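The Basket Case

Can a plastic box really bring order to a house, or does it only give the mess straighter sides?

For most of my adult life I kept things where they landed. The sticky tape lived on the windowsill, the spare rolls lived in the bag they came home in, and the bag lived on the floor of the hall until somebody tripped on it. It was not a system, but I knew where everything was, more or less, and it cost me nothing.

Then in September I was asked to write about baskets. I had to read the question twice. Baskets, it seems, are having a moment, and the moment has been going on for so long that it has its own shops. There is one near me, Fina, which used to sell lamps and now sells things to put things in. On the Thursday afternoon I went, there was a queue. People were holding empty containers with the tenderness usually kept for puppies.

I should say where I stand. I don't believe that tidying changes your life. I have tidied, several times, and my life was there when I got back. I don't believe that an object has a home, or that it is happier in it. And I have a particular mistrust of any advice that begins by telling you to buy less and ends with a link to a set of matching tubs.

Still, I like to be fair, and I had been paid. So I bought two baskets, took them home and tried to do what the books say.

The first thing the books say is to sort. You are meant to bring every example of one kind of item into a single place and look at it. This is supposed to shock you. I gathered up my rolls, by which I mean everything in the house that comes wound round on itself: tape, kitchen paper, bin liners, the baking parchment, the wrapping paper left from some wedding or other. I wasn't shocked. I thought it looked like a sensible amount for a person who wraps things and has bins.

The second thing they say is to choose the right container, and this is where the trouble starts. A basket has one job, and there are a great many ways for it to be bad at it. Too deep, and the thing you want is always at the bottom. Too shallow, and it is a tray with ambitions. Woven ones look lovely and shed bits. Felt ones slump. Wire ones let the small stuff stick out at the sides, so that a pair of scissors stored in one is half put away and half on patrol.

I went through Brultari, a storage newsletter with a devoted readership, to see what the faithful recommend. Their answer is nearly always a rectangular plastic basket with holes in the sides, and I have to admit, through slightly gritted teeth, that I can see the point. It is light, it wipes clean, and you can tell from across the room whether there is something in it. Rolls suit it particularly well. Laid lengthwise they stay put, and with the label facing up you can read what you have without picking anything out. 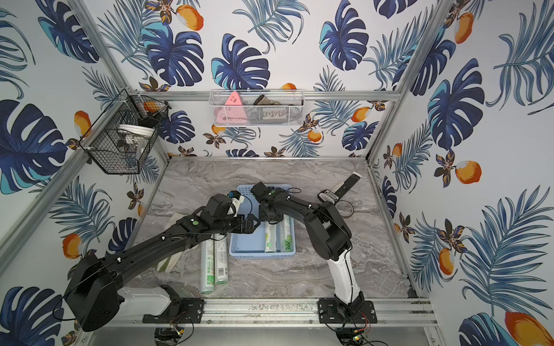
Half in, half out: two rolls in the blue basket, two more beside it, and the tape still to find a place.

What I distrust is what comes next, when the basket has been found and everyone becomes excited about it. A basket of rolls is useful. A basket of rolls, a basket of cloths, a basket of tools and a basket of tape is a wall of baskets, and you now need a label on each to tell you what you could once have seen for yourself. Brultari once ran a piece on labelling that went to 1000 words. I read all of them. The advice was to write the name of the thing on the label.

Then there are the leftovers. Any tidying job has them, and the books are shifty on the subject. You start with a clear category, you fill your basket, and there beside it is a folded cloth that isn't quite cleaning and isn't quite kitchen, and some tool with a handle that won't lie flat next to anything. A roll of clear tape is the worst of the lot. It is a roll, so by rights it goes with the rolls. But you don't want it with the rolls. You want it near the scissors, near the pens, near the place where you stand when you are cross about a parcel. Mine went into the rolls basket on the first day and was back on the windowsill by the weekend, where it remains, and where I can find it in the dark.

The experts have a name for such items, of course. Jorkow, whose storage course I took online in the evenings, calls them floaters, and suggests a small basket just for them. I would like to point out that a small basket for things that don't belong in any other basket is a drawer full of rubbish. My grandmother had one. She didn't take a course.

The course did teach me something about height. Jorkow is keen on hanging a basket up on the wall, well above the work, so that the surface underneath stays free. I had always thought of wall baskets as a thing for onions. But I put one up over the table, a plain white wire one, and it has been the single success of the whole business. Odd things go up there. They are out of the way, they are in plain sight, and because there isn't much room I don't add to them. It does mean reaching, and I wouldn't put anything heavy in it, whatever the course says about the strength of the fixings.

I am less persuaded by the push towards pretty surroundings. There is a school of thought, well represented at Fina, that you will keep a corner tidy if you make it handsome first. So you paper the walls behind your shelf with something lush, palm fronds and big leaves and fruit, and put down a marble-look top, and you are then meant to feel too ashamed to leave your rubbish in front of it. I can only report that I have eaten toast over a marbled worktop for years and felt no shame at all. What I will say for a busy pattern is that it draws the eye upwards, away from the mess, and perhaps that is the trick. Pale, swirly surfaces are a mixed blessing in any case. Crumbs vanish on them, and so do little white screws.

Colour matters more than I expected, for a dull reason. My two baskets were the same shade of grey, and I spent a month looking in the wrong one. A friend with a more cheerful household has hers in different colours and never looks in the wrong one. Light blue would be my choice if I did it again: strong enough to pick out on a pale floor and mild enough to live with. Fina will tell you that the whole house should match. Fina has 3 shades of oatmeal to sell you.

As for price, I see no case for spending much. There is a very costly version made by Ntuli, with a soft-touch rim, and I borrowed one for a fortnight. The rim was soft to the touch. The holes were smaller and nicely shaped, and everything inside was harder to see. I gave it back without a pang. The cheap ones flex a bit when they are full, and you need both hands to lift them, but you need both hands to lift most things worth lifting.

So has it worked? My hall floor is clear, or it is on the days when I have been shopping and have put the shopping away, which is a habit and can't be bought by the pair. The rolls are in their basket. When I buy more than will fit, they sit next to it, side by side, waiting for a space, and I have decided to stop minding. The book I followed most closely says that overflow is a sign that you own too much. I think it's a sign that there was an offer on.

One of the two baskets has been a real help. The other is under the bed, and it's empty, and I keep meaning to find something to put in it.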